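Chapter 4
Showing, Not Telling: Teaching a Robot by Hand and from Afar

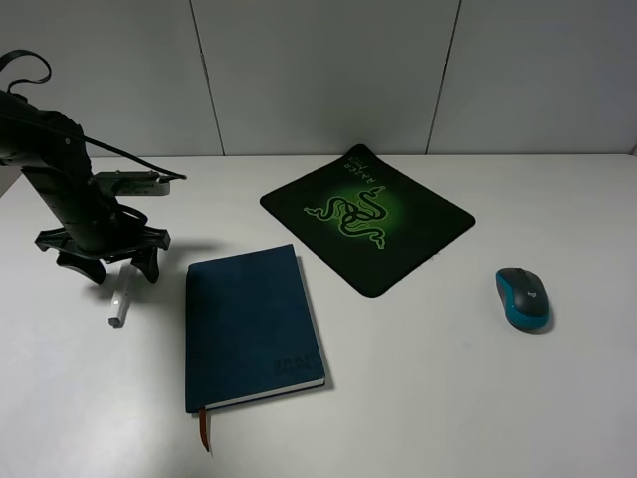
Figure 4.1 A desk-tidying task: open fingers over the pen, with the notebook, mouse pad and mouse still to deal with.

My first attempt at teaching a robot to pick up a pen took me an entire January. I did it the way I'd been taught, which meant writing down where the pen was, where the fingers should go, how far they should open, how low the arm should drop, and then running the whole lot and watching it miss. I'd change one number and it would miss somewhere else. By the end of the month I had a program that could pick up one pen from one spot on one desk, provided you didn't lean on the desk.

Then Firouzeh Nouri, who had the bench next to mine at Hosau, got fed up with the noise of fingers tapping on a tabletop and asked why I didn't just show it. She took hold of the arm by the wrist, walked it over to the pen, closed the fingers, lifted, and put it down again. The arm had been recording its joint angles all the while. We played them back and it did the same thing, wobble and all (her wobble, I should say, though mine turned out to be worse).

I've been hooked ever since, and this chapter is my attempt to get you hooked too.

4.1 What we mean by showing

There are two main ways to show a robot a task, and you'll meet both in the lab sessions.

The first is to push the arm about with your own hands. The motors are set so that they hold the arm up against its own weight but give way when you pull. You move, it follows, and the computer writes down where every joint went. People call this hand guiding or kinaesthetic teaching. I'll stick to hand guiding because I can spell it first time.

The second is to drive the arm from somewhere else. You might hold a controller, or move a smaller copy of the arm with matching joints, or wear something on your hand that the computer can follow. The real arm copies you from across the bench or across the building. This is teleoperation, and most of the chapter is about it, mainly because it's what I've spent the most hours doing and so it's where I've made the most mistakes.

In both cases, one complete go at the task is called a demonstration. It starts when you press record and ends when you press stop, and what's in between is a long list of readings: joint angles, how open the fingers are, what you commanded, and usually pictures from one or more cameras. A set of demonstrations is what we train on in Chapter 5. For now I only want you to think about where they come from, which is a person with a slightly stiff neck sitting in a chair.

4.2 Look at the task before you touch anything

Go back to Figure 4.1 for a minute. It's a very ordinary bit of desk. Suppose I've asked you to tidy it, starting with the pen. Before you pick up the controller, have a proper think about what each thing is going to ask of you.

The pen is thin, and it's lying flat. The gripper has two fingers that come together, so it matters enormously which way round they are when they arrive. If they close across the width of the pen, lovely. If they close along its length, they need to open wider than the pen is long, and on plenty of grippers they simply can't. So part of the job, before any grasping happens, is turning the wrist. New operators nearly always leave that turn until the last moment, when the fingertips are a whisker above the table, and then they clip the surface. Turn early and turn high!

Height is the other thing. A pen doesn't stand up far from the desk, so your fingertips have to go down almost to the tabletop. If you're driving from a screen with a single camera view, judging that last little drop is horrible. I use shadows. Look at how the gripper's shadow falls on the white surface in the figure. As a gripper goes down, the fingers and their shadows close up on each other, and once your eye has learned that trick you'll never want to work under flat, even lighting again.

The notebook is a different sort of problem. It's closed and it's flat, and its cover is far wider than anything you'd want to straddle with two small fingers. Stop here and decide how you would move it. You could push it with the side of a finger. You could slide it until it hangs over the table edge and pinch it there. You could try to get a fingertip under the cover, in which case good luck. And there's a ribbon hanging out of the bottom, which will happily go wherever it likes while you do any of these.

The mouse pad worries me more than the notebook. It's thin, it may well grip the table (a lot of them are made to), and it's lying at an angle. Do you need to move it at all? Does "tidy" mean straight? I'm being annoying on purpose. You have to settle that before the first recording, and write it down, or you'll straighten the pad in half your demonstrations and ignore it in the rest. The robot will learn that both are fine, or something halfway between them, and halfway is usually the worst of the lot.

The mouse is the friendly one. It stands well apart from everything else, so there's room for the fingers on both sides. The only snag is the curve of the shell. Squeeze a rounded thing too high up and it squirts out downwards, so come in low.

4.3 A story about two operators

When I was at Viruvo we had a task very like this one, and we had 104 demonstrations of it that we were terribly proud of. Farhad Ghaffari had recorded half and Periklis Sfakianakis the other half. Both of them were good, far better than me. We trained on the lot and the arm dithered. It would set off towards the pen, stop, drift sideways, set off again.

Bahman Talebi sat down with the recordings one afternoon and played them side by side. Farhad always came at the pen from the left, in a long sweep. Periklis went straight up, straight across and straight down, like a crane. Each way was perfectly sensible. Mixed together without any thought, with the simple sort of model we were using then, they gave us an arm that tried to do the average of the two.

There are cleverer models now that can cope with several ways of doing one job, and we'll get to them. I'd still like you to agree on a way with your lab partner before you start. It costs you a chat and a cup of tea.

4.4 How slow is slow?

Slower than you think, and steadier. People new to teleoperation go fast where it's easy and then freeze above the object while they line things up. Those frozen bits get recorded as well. A model that has seen a lot of hovering can learn to hover, and an arm that has learned to hover may never come down, as I found out in front of visitors from Pomness.

What I do now is practise without recording. I run the task 15 times, sometimes more if it's fiddly, until my hands have stopped asking questions. Then I record at one even pace. If I fluff a grasp I decide on the spot whether it's a keeper. A missed pen that I calmly go back for and pick up can be really useful, because it shows the robot how to recover. A missed pen followed by me flapping about and knocking the notebook sideways goes in the bin.

And take breaks. On the Abbasi project I once recorded all day to hit a target of 700, and when I looked back at the evening's work I could see my own tiredness in the curves. The approach got lower, the release got sloppier. I threw out most of what I'd done after supper.

4.5 Before you read on

Have a go at these with your partner. You don't need a robot for any of them, only a desk with a few things on it.

Set out a pen, a closed notebook and a mouse. Using only your thumb and one finger, kept straight, move each of them to the left side of the desk. Note down every moment when you wanted to cheat.

Do it again with one eye shut. What did you start using to judge height?

Write instructions for the pen alone, in words, for somebody who can't see the desk. Then swap with your partner and follow theirs to the letter. Keep both sets, as we'll come back to them in Section 4.8.

Anderson Guimarães, who read this chapter in draft, tried the one-eyed version in his kitchen and reports that it's much harder with a teaspoon. Feel free to check.

We'll start with hand guiding in Section 4.6, since you can feel what's going on, and move on to driving from a distance once you've got the hang of where the joints like to bend and where they don't.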